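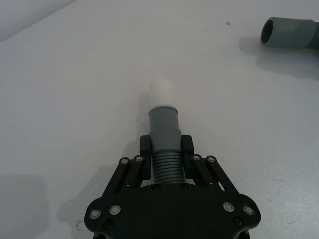

Mwanaisha Kaijage wrote to tell me that my last column, in which I defended mending things, was the work of a man who had never tried to buy a washer in Stiselley. She has a point. The ironmonger there shut in August and the unit now sells candles.

I still think I'm right, though I concede it's getting expensive. My kitchen tap began to drip before Christmas. The part it wanted was a rubber ring the size of a shirt button. Irkard, who made the tap, will sell you the ring only as part of a kit, and the kit only as part of a tap. Himar had a bag of 4000, trade customers preferred. I spent two evenings on the phone and was told, kindly, that the new model is very popular.

Esther Mohamedi says I should have bought the new model and got my evenings back. Perhaps. But I'd have spent them listening to it, waiting for the first drip.

What I want is dull: a law that anyone who sells a thing must sell the bits of it, singly, for as long as people might reasonably own one. Manufacturers will say this is ruinous. They said so about plugs on kettles.

The tap, meanwhile, has a bowl under it. I empty it on the geraniums.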